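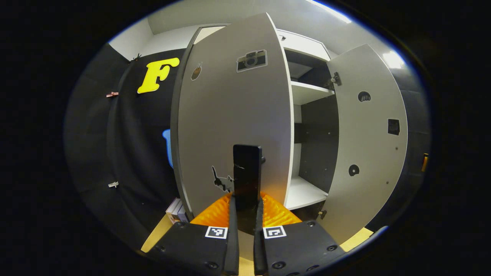
Seema Nigam writes that the batter in the February entry was far too thin, that no onion pakora should ever be made with measured water, and that the onions, once salted, will supply nearly all the liquid the flour requires.

Blog > Frying > Pakora

Reading time: 4 minutes

Monday, August 20, 2018

Her objection has been considered with care, and the recipe published in February is hereby withdrawn. It called for a full cup of water, added at once, and it produced a fritter that was closer to a small pancake. Several readers reported the same result and were told, in error, that their oil was at fault. The present entry replaces the earlier instructions in full. Readers who printed the February version are asked to discard it.

The revised method was tested over four evenings in my own kitchen. The same pan and the same oil were used on each occasion, and the onions came from the same sack, purchased at Sengar, the grocery on the lower road in Ukeck. The flour was the fine chickpea flour sold there under the Sanberg label. A coarser flour was tried on the second evening and is not recommended for this purpose. It left a gritty coating and absorbed more liquid than the onions could give.

Quantities

The recipe requires four medium onions, 262 grams of chickpea flour, two green chilies, a teaspoon and a half of salt, a teaspoon of whole coriander seed, half a teaspoon of carom seed, half a teaspoon of turmeric and a good handful of chopped cilantro. The weight of the flour may appear unusually exact. It is simply what remained in the bowl on the third evening after flour had been added by hand until the mixture held together, and it has given the same result since. Onions differ, however, and the cook should be prepared to stop short of the full amount.

Method

Peel the onions, halve them from root to tip and slice them as thinly as patience allows. Separate the layers with the fingers. Add the salt and squeeze the slices firmly, as one would squeeze a cloth, until they begin to soften. Cover the bowl and leave it on the counter for 32 minutes. A shorter rest was attempted on the first evening, and the mixture remained dry and had to be rescued with water, which was the very practice to which Ms. Nigam had objected.

At the end of the rest there should be a shallow pool of liquid beneath the onions. Do not drain it. Crush the coriander seed lightly and add it with the carom, turmeric, chilies and cilantro. Sprinkle in the flour a little at a time, turning the onions over after each addition. The finished mixture should look like onions that have been coated – it should not look like batter with onions in it. If dry flour is still visible, wet the hand under the tap and mix again. That amount of water is permitted.

Heat the oil over a medium flame. Drop in a single strand of coated onion. It should sink briefly, rise and bubble steadily. If it browns at once, the oil is too hot, and the centers of the fritters will be raw when the outsides are done. Place loose, ragged clumps in the oil, five or six at a time, and resist the wish to press them into balls. Turn them once. They are ready when the edges are a deep gold and the noise of the oil has dropped.

On the matter of rice flour

Valdemar Bach has asked whether a spoonful of rice flour may be added for crispness. It may. Two tablespoons were substituted for the same amount of chickpea flour on the fourth evening, and the edges stayed crisp noticeably longer on the plate. The flavor was a little plainer. My household was divided on the question, and both versions were finished before a fair vote could be held.

Baking soda was omitted throughout. It gives a puffed texture that suits potato or paneer, but it also draws up oil, and the onion version is heavy enough without it.

Serving and keeping

Pakora should be eaten within minutes, with mint chutney or plain ketchup according to the age of the company. Leftovers may be refrigerated overnight and revived in a hot oven on a wire rack. The microwave should be avoided. The uncooked mixture does not keep – the onions continue to release liquid, and by morning it will have become the February recipe.

Corrections may be sent in the usual way. A separate entry on spinach is in preparation and will appear once the question of stems has been settled.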